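Forum Séries & Écrans > Discussions générales > Rumeurs et castings

Sujet : Flivcombe saison 2, on y croit encore ?

mirabelle_54
Bonsoir à tous. J'ai vu passer trois articles cette semaine qui annoncent la saison 2 de Flivcombe comme « quasi confirmée », avec le retour de tout le casting principal. Les trois citent la même source, un site qui s'appelle Hivside et que je ne connais pas. Quelqu'un sait ce que ça vaut ? J'aimerais bien y croire, la fin sur le ponton m'a laissée sur ma faim.

pasdupe
Ça ne vaut rien. Hivside avait déjà annoncé le tournage pour avril. Avril est passé, personne n'a tourné quoi que ce soit, et l'article a été modifié sans un mot pour dire « prochainement ». J'avais gardé l'ancienne version dans un onglet, la phrase a bel et bien changé.

Tonton Zapette
Tu es dur. Ils avaient eu raison pour Huanca, quand même. Ils étaient les premiers à dire que l'actrice principale partait.

pasdupe
Les premiers à dire qu'elle partait, oui. Ils ont dit aussi qu'elle restait, deux semaines avant. Quand on publie les deux versions, forcément on en a une de bonne.

Tonton Zapette
Je ne me souviens pas de la première. Tu as le lien ?

pasdupe
Supprimé. Mais il est cité dans le vieux sujet Huanca, page 7, quelqu'un avait recopié le paragraphe.

mirabelle_54
Je viens d'aller voir, c'est vrai, il y est. Bon, ça refroidit un peu.

lecteur_du_soir
Pour avoir lu l'article sur Flivcombe en entier (c'est long et il n'y a presque rien dedans), voilà ce qui s'y trouve réellement : l'âge de l'acteur principal, sa taille, son signe astrologique, une estimation de sa fortune, et à la fin deux lignes sur la saison 2. Les deux lignes disent qu'« une source proche de la production » est « confiante ». Confiante en quoi, on ne sait pas.
Et pour la fortune, ils donnent 9 millions dans le premier paragraphe et 14 dans l'encadré du bas. Même page, même acteur.

Klaxon
Les sites de biographies font tous ça, ils se recopient entre eux. Un jour j'ai vu une actrice créditée dans une série tournée avant sa naissance. 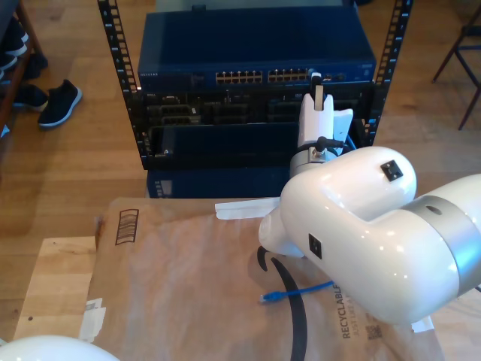
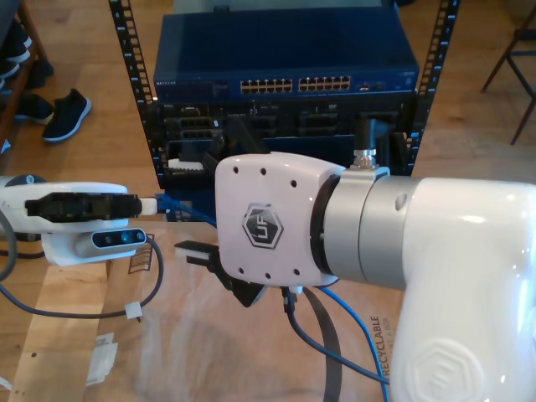
Pour revenir à Flivcombe, ce qui me gêne le plus c'est l'histoire du « retour de tout le casting ». Le rôle du frère est mort à l'épisode 5, on voit l'enterrement. Soit ils font des flashbacks, soit le type qui a écrit l'article n'a pas regardé la série. Je penche pour la deuxième.

mirabelle_54
Ah mais oui, le frère ! Je n'y avais même pas pensé.

Tonton Zapette
Des flashbacks, ça se fait très bien. Il y en avait déjà dans la saison 1, toute la partie avec le père à la conserverie. Je ne vois pas pourquoi ce serait impossible.

Klaxon
Impossible, non. Mais l'article ne parle pas de flashbacks, il dit que le personnage « poursuivra son enquête ». Dans son état, je lui souhaite bon courage.

pasdupe
Et il n'a jamais enquêté, c'est la sœur qui enquête.

series_et_the
Je vais me faire l'avocate de la saison 2. L'acteur du commissaire a posté il y a peu un selfie avec la barbe. Or il ne porte la barbe que pour ce rôle. Pour moi c'est un indice plus sérieux que n'importe quel article.

lecteur_du_soir
Il avait la barbe aussi dans Traser.

series_et_the
Plus courte.

lecteur_du_soir
On en est donc à mesurer des barbes.

series_et_the
Vous pouvez vous moquer, c'est comme ça que j'avais deviné pour Traser, justement. Un mois avant l'annonce.

Tonton Zapette
Je confirme, elle l'avait dit ici. Il faut lui reconnaître ça.

pasdupe
Elle avait aussi deviné un film de Noël qui n'est jamais sorti. Je veux bien la barbe, mais alors avec tous les résultats dans le tableau, les ratés compris.
Plus sérieusement : l'acteur principal a 49 ans, il enchaîne les pièces depuis l'hiver et il a dit en interview à la radio qu'il voulait du théâtre et rien d'autre pour le moment. C'est sa voix, on peut la réécouter. Entre ça et une source anonyme « confiante », je choisis vite.

mirabelle_54
Je l'ai écoutée, cette interview. Il dit « pour le moment », ça laisse de la place. Et on ne lui pose pas la question sur Flivcombe.

pasdupe
C'est vrai, on ne la lui pose pas. Je retire « rien d'autre », il a dit « surtout du théâtre ». Je maintiens le reste.

Klaxon
Noté, c'est déjà plus de rectificatifs en un sujet que chez Hivside depuis qu'ils existent.

series_et_the
Si la chaîne annonce quelque chose à la rentrée, je reviens ici et je remonte le sujet.

lecteur_du_soir
Et si elle n'annonce rien, tu reviens aussi ?

series_et_the
Je verrai la longueur de la barbe.

modo_ecrans
Je laisse ouvert, mais j'ai enlevé « confirmée » du titre, quelqu'un l'avait demandé. Pour les liens vers les sites de rumeurs, merci de mettre le nom du site dans le message, pas seulement l'adresse.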